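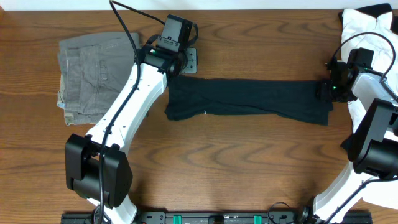 Bench table, dark garment laid out lengthwise.

Print this page | E-mail this page

Notebook, October -- intake form and document sorter, family law desk

Good morning's work! The parenting-plan intake form is finally short enough that a person could fill it in on a phone while waiting outside a courtroom. We were at 26 questions and I have it down to 7 on the first screen, with the rest only showing up if they apply. If there are no kids, you never see the school questions. If there's no house, you never see the mortgage page. I should have done this months ago.

The sorter test finished at 11:40. Input was the Desard set, 2,728 pages of made-up filings (petitions, fee waivers, pay stubs, bank statements, a pile of school letters). The Tymoshchuk rules go first and catch anything with a proper form number in the footer, then Nila takes what's left. Nila is so much better on sideways scans than what we had before -- I kept opening the rotated ones just to enjoy it.

Still wrong:
- Proposed orders get filed with signed orders. The only difference is a signature, and the sorter isn't looking at that part of the page.
- Child support worksheets split in two when page 2 has no header.
- Anything stapled and scanned with the corner folded over the case number. Goes to "unknown", fine for now.

The first one matters most. A client who opens the folder and sees "order" is going to think the judge has decided, and might hand the kids over on the wrong weekend because of it. Until it's fixed, both kinds go in one folder called "Orders -- check with your lawyer". Ugly name, leave it.

Kwaku Dogbe read the whole form out loud to me after lunch, playing a dad who has never been to court. Wonderful exercise, we should do it with every form. He stopped dead at "petitioner" (we define it, but two screens later) and at "Do you consent to service by e-mail?" He also pointed out that the safety question comes after we ask for the home address. It has to come before, with a way to skip the address completely. Moved it this afternoon and it reads much better already.

Scans at 300 dpi from now on, please, including the test pages. The Gimico feeder resets itself when it's switched off, so check before a long run.

Next: signature box check on the orders, "petitioner" changed to "the person who started the case", Kwaku to do the reading again as a grandmother asking for visits. Can't wait for that one.

Recent entries
Fee waiver form, second draft
Reading order on two-column forms
Plain words for "service"
Court holiday table, fixes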